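Clumholm – Sala de trabajo 2
Lista de revisión de mesa y menaje
Fecha: 15 de diciembre de 2022
Revisa: Cherry Mae Espiritu
Hoja 192

1. Tablero de madera. Conforme. Las juntas entre tablas se notan a la vista, sin astillas al pasar la mano. Repasar con aceite en julio, como siempre.

2. Cantos y esquinas. Conforme. Lijado el canto delantero según lo pedido por Jianhua Long en la hoja anterior.

3. Vaso de plástico blanco. Conforme con reserva. Sin grietas. Si aparece alguna en el borde se tira, no se pega.

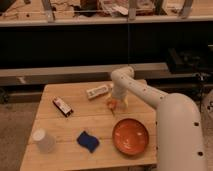 4. Cuenco naranja. Conforme. Sin desconchones en el interior. Va demasiado a la derecha de la mesa – apartarlo un palmo hacia el centro.

5. Esponja azul oscuro. No conforme. Pasa de los 6 meses de uso que admitimos. Pedir recambio a El Khatib, mismo tamaño.

6. Cajas de cartón. Observación. La pequeña y la alargada siguen al fondo de la mesa. Ninguna lleva la etiqueta de entrada. Akihiko Arai debe anotarlas o devolverlas al armario.
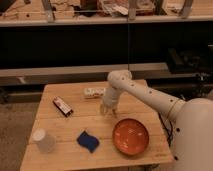

7. Peso sobre el tablero. Conforme. Muy por debajo de los 150 kg marcados en la ficha de Tralasgate.

8. Cables bajo la mesa. Observación. Recoger con brida lo que cuelgue por el lado derecho. Ya figuraba en la revisión de julio y sigue pendiente.

9. Limpieza general. Conforme. Falta pasar un paño por debajo del borde trasero.

Resultado: apto con observaciones (puntos 3, 4, 6 y 8) y un punto no conforme (5). Plazo para corregir: 6 días.

Copia a Jhun Malabanan.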